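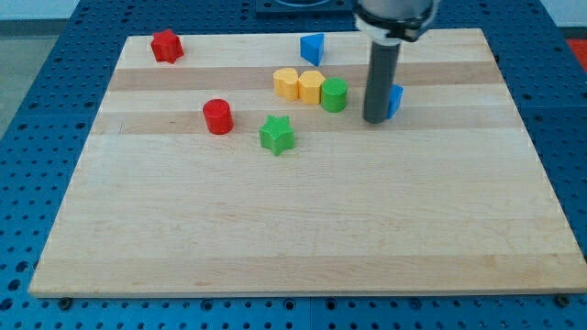
Planning by Touch

The planner that Wenche Eklund writes at Giraldo has to answer one question: which block should move first? When a yellow heart and a yellow hexagon stand almost side by side, the order matters. Her first version needed 20 seconds to decide. The present one needs 2.

"I removed code for most of January," she says. The camera view was also a difficulty — a block behind the arm's shaft shows only a thin strip of blue, and the software must guess the rest.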